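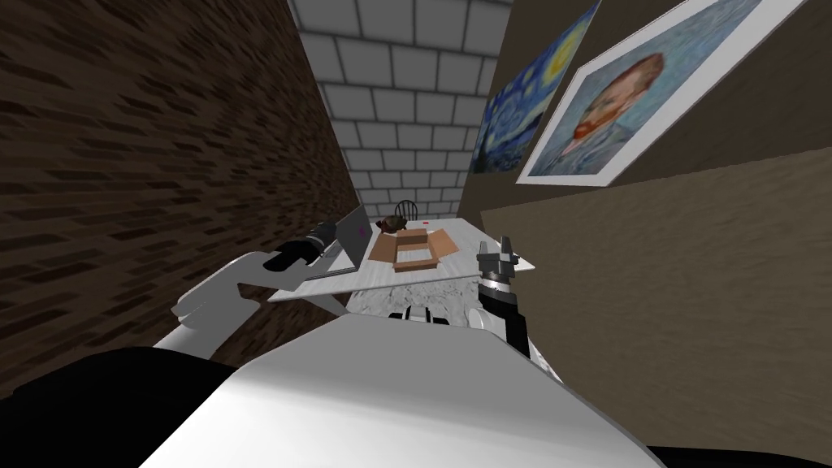
Oficina Partilhada Potport – Secção de Robótica e Automação
Fórum > Projetos em curso > Torso Bandel de dois braços

ruibarbo_cnc
Ponto da situação. O modelo do torso já corre no simulador com os dois braços ligados ao controlador. A sala é a de teste: a mesa com tampo tipo mármore, o portátil, a caixa de cartão aberta e os quadros do Van Gogh na parede. A vista é a da cabeça. A tarefa para esta fase é pegar na caixa por duas abas e deslocá-la para o lado do portátil sem lhe tocar.

Dúvida para quem já mexeu nisto: a vista sai muito inclinada para a direita. O torso está direito no modelo, confirmei os ângulos da base. Alguém sabe onde se corrige?

soldafria
Rotação da câmara em relação ao pescoço. No ficheiro do Bandel a junta do pescoço tem um desvio de fábrica e o simulador soma-o outra vez. Põe a zero num dos lados, não nos dois.

ruibarbo_cnc
Pus a zero no modelo e ficou inclinada na mesma, só que menos. Faltam 19 graus.

parafuso_m4
Eu não mexia na câmara. Se a tarefa é por coordenadas, a inclinação da imagem não interessa para nada. Gastem o tempo na garra direita, que está com os dedos virados para cima junto ao canto da mesa. Assim não chega às abas sem rodar o punho quase todo.

soldafria
Interessa se depois quiserem detetar a caixa pela imagem. E querem, está escrito no plano de janeiro.

parafuso_m4
O plano de janeiro também dizia que o torso real estava montado em 2 meses.

tia_do_arduino
A garra esquerda preocupa-me mais. Está logo acima do canto do tampo, encostada à zona do portátil. Qual é a margem de colisão que estás a usar?

ruibarbo_cnc
4 cm para tudo o que está na mesa. Com menos do que isso o planeador aceita trajetórias que eu não queria ver no braço verdadeiro.

tia_do_arduino
Para o portátil subia para 9. A tampa aberta é fina e a malha de colisão que vem com a biblioteca Drumton é uma caixa mal ajustada. Tive o mesmo problema com a prateleira da fresadora.

ruibarbo_cnc
Subi para 9 e o braço esquerdo deixou de encontrar caminho a partir desta posição. Se o recuar primeiro, encontra.

tia_do_arduino
Então recua primeiro. É uma posição intermédia a mais, não custa nada.

parafuso_m4
Custa tempo de ciclo. Mas está bem, para primeira versão aceito. Continuo a achar que a caixa devia ser empurrada com um braço só e que usar dois é complicar.

soldafria
Empurrada bate no objeto castanho que está logo a seguir, conforme a direção. Com dois braços levanta-se.

parafuso_m4
Tira-se o objeto da mesa.

soldafria
Na oficina também há coisas em cima da mesa.

ruibarbo_cnc
Fica com dois braços. Já agora, a inclinação: eram mesmo dois sítios. O controlador Mulcahy tem a sua própria tabela de desvios e carrega-a no arranque, por cima do modelo. Apaguei a linha do pescoço e o horizonte ficou direito. O ficheiro corrigido está na pasta do projeto, com o nome antigo e um "b" no fim.

tia_do_arduino
Muda o nome para uma coisa que se perceba, por favor. Já lá há outro com "b".

ruibarbo_cnc
Mudado. Amanhã à tarde trato do punho direito – se alguém tiver os limites da junta medidos no braço real, ponha aqui, que os da folha não me parecem certos.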